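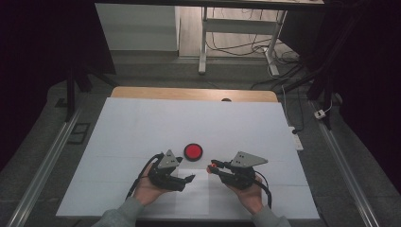

Two hand-held grippers and a red button on a white tabletop.

The Clurel Transect

The light trap at Potgieter Marsh ran for 14 nights in February, and on the last one it caught a moth that was not on the list.

The recorder entered it as unknown, forewing gray, and went back to the hut to check the plates. The Mimilico key offered two candidates. The first flew only in August. The second had been found once, on the far side of the Clurel ridge, at an elevation of 780 meters. The marsh was at sea level.

She measured the wing again. The figure did not change.

There was a procedure for this. A specimen went into a vial, the vial went into the freezer, and a form went to the Jovaron office, where a reviewer would accept the record or return it. Her last four had been returned. The comments said worn specimen, or locality doubtful, or see previous.

The moth walked up the side of the jar and stopped at the lid. Its antennae moved. Outside, the trap was still humming — she had forgotten to switch it off.

She wrote the time, the temperature and the wind direction in the log. Under "retained" she wrote no. Then she carried the jar down the boardwalk to the reeds and unscrewed the lid, and stood holding it until her hand was cold.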